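旧电脑该修到什么时候

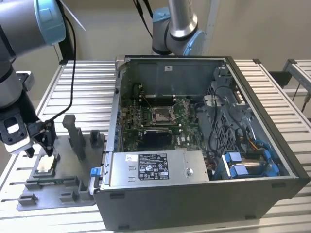 霍根（Dymphna Horgan）读完这篇文章的初稿，回信只有两句：修一台旧机器花掉的时间，从来没有人算进账里；如果算进去，多数人会直接去买新的。

她的意见我想了几天，决定不改题目，把账摊开来写。

我手头这台台式机用了很多年，平时写稿、记账、存照片。十月里它开始无故重启，先是一天一次，后来开机不到一小时就黑屏。我拿去离家最近的维修店，店员检查后报价988元，含换件和人工，同时建议我加点钱换一台Tandolell的整机，最便宜的型号2335元，当天可以提货。

我没有当场答应。后来在二手配件店Pasaribu买到了需要的零件，花了477元，自己装上，前后用掉两个晚上和一个周六似的长下午。按霍根的算法，这些钟点也是钱。按我的算法，那几个晚上我本来也只是看电视。两种算法都说得通，问题在于现在几乎所有的购买建议都默认第一种。

商家的逻辑很直接。维修要占人手，要备旧件，要承担返修的责任，利润又薄。卖新机器省事得多。Tandolell的门店里，维修柜台设在最里面，旁边堆着还没拆的纸箱，前面的展台倒是每个月换一次布置。我不认为店员在骗人，他给我的价格写得清清楚楚，他说旧机器以后还可能坏别的地方，这也是实话。可是新机器以后同样会坏，这句话他没有说。

真正让人难办的是资料和零件。台式机还算好，外壳拧开就能看到里面，内存、电源、散热器大多有通用规格，这家的坏了可以换那家的。笔记本就不同了。我妹妹那台Flallurex，电池用胶粘在底壳上，键盘和上盖铆成一体，一个键失灵就要换半台机器。她打电话问过客服，对方说维修手册只提供给授权网点，而离她最近的授权网点在四十公里以外的另一座城市。她最后接了一个外置键盘，压在原来的键盘上用，用到现在。

有人会说，做得薄、做得轻，总要有代价。我同意有代价，但代价应该在买的时候讲明。食品包装上写保质期，家电上贴能耗等级，电脑的包装盒上为什么不能写明电池能不能由用户更换、零件供应到哪一年、手册在哪里下载？这几行字印上去花不了多少钱。消费者看了以后仍然可以选择更薄的那台，那是他自己的决定。

再说霍根提到的时间。她认为普通人不应该被要求学会修电脑，就像不应该被要求学会修电梯。这一点我部分接受。我反对把维修说成一种美德，好像不会用螺丝刀的人就欠了谁的。我父亲那一辈人会修收音机、会补锅，主要是由于买不起新的，他们中间大多数人有了钱以后也很乐意不再补锅。把这种事写得很有诗意，对他们并不公平。

可是她的比喻漏掉了中间那层人。电梯有专人来修，电脑从前也有。我住的这条街上，过去有三家修理铺，其中一家叫Drarnen，门面很窄，老板修打印机、修显示器，也替人装系统。去年他把铺子转了出去，现在那里卖手机壳。他告诉我，活一直都有，难的是进不到件。原厂不卖给他，拆机件质量参差，装上去用几个月又坏，客人回来找的是他。这种生意做久了，人就不愿意接了。

所以我关心的并不限于自己动手的那一小部分人。把手册公开，把零件卖给所有愿意付钱的店，受益最多的恰恰是不会修也不想修的人。他们可以就近找一家铺子，多问两个价钱，而不必在原厂报价和买新机之间二选一。修理铺多了，价格自然会下来，988元的活或许就有人愿意用六七百元来做。

反对的意见里，我觉得最有分量的是安全。电源这类部件内部有高压，断了电也可能存着电荷，外行拆开是真会出事的。我自己从不拆电源，坏了就整个换掉。但是这条理由只能用在少数部件上，把它拿来解释为什么不能卖一块电池、一根排线或者一个风扇，就过于方便了。哪些部件有危险，写在手册里就是，手册不公开，看不到警告的人反而更容易乱拆。

还有数据的问题。不少人换机器时最怕的是旧硬盘里的东西，干脆把整台旧电脑塞进柜子，一放好几年。我问过几个朋友，家里都有这样一台，有的还不止一台。这些机器里多数零件是好的，放着既不能用也没有回收，过几年就真的没有用处了。如果楼下就有一家可靠的铺子，拆下硬盘交还本人，其余部分拿去配别的机器，这件事十分钟就能办完。

至于什么时候该放弃，我自己有一条粗略的标准：修理费超过同等新机价格的一半，或者机器已经装不上还有安全更新的系统，就不再修。按这个标准，988元对2335元，其实也还在可修的范围里，只是我后来找到了更便宜的办法。别人的标准可以比我宽，也可以比我严。

霍根看过这一稿，仍然不同意，她说等我下次修到半夜的时候再来问我。她自己上个月买了新的，旧的那台已经答应给我拆零件。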